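Resident Services Office
Staff Profile: Muthoni Mugo

When the Clerum Housing Association opened its shared kitchens to residents of the Grerkurura district, it needed a manager who understood both food safety and people. Muthoni Mugo had spent 18 years running school cafeterias and was ready for a change.

"I had fed children for a long time," Ms. Mugo said. "I wanted to work with adults who were cooking for themselves, some of them for the first time."

The program now serves 2764 registered households. Members reserve a kitchen for up to five hours, and a short orientation is required before the first booking. Ms. Mugo teaches most of these sessions herself.

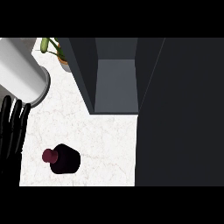 Grerkurura, 11 January 2024

Asked what new members find most difficult, Ms. Mugo named the cleaning schedule. Each group is expected to leave its kitchen ready for the next one, and counters are to be washed, rinsed and dried before the key is returned.

"People will cook a beautiful meal and then leave with the sink full," she said. "I call them that evening. I am polite, but I do call."

She spoke at greater length about storage. Dry goods may be kept on site in labeled containers, while anything chilled must be taken home the same day. The rule was adopted after members repeatedly disagreed over shelf space, and Ms. Mugo acknowledged that it remains unpopular with those who travel by bus.

"They have a fair complaint," she said. "Carrying a pot of soup on the Mohamedi line is no pleasure. I have asked for a second refrigerator in this year's budget."

The association has also approved a series of evening classes in bread, preserves and low-cost family meals. Each class will be limited to 20 participants. Registration opens in April at the Cleton Street office, and current members will have first choice of places.

Ms. Mugo will teach the bread class. "My mother's recipe," she said, "with less salt."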